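Home About Reviews Archive

Two weeks with the Mollari tidying package

Saturday, September 19, 2026
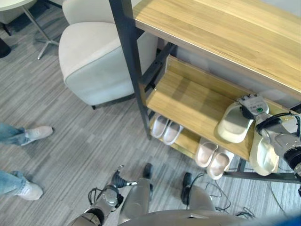

Mollari is the add-on Harkurano sells for its humanoid, and slippers are on its list of 14 supported items. Setup took me 50 minutes, most of it spent teaching it the shelf heights. The grip is gentle enough for soft shoes. It is slow — slower than the Paucar kit I tried in January — and the manual is thin. I'd still renew at $176 a month.

Share | 2 comments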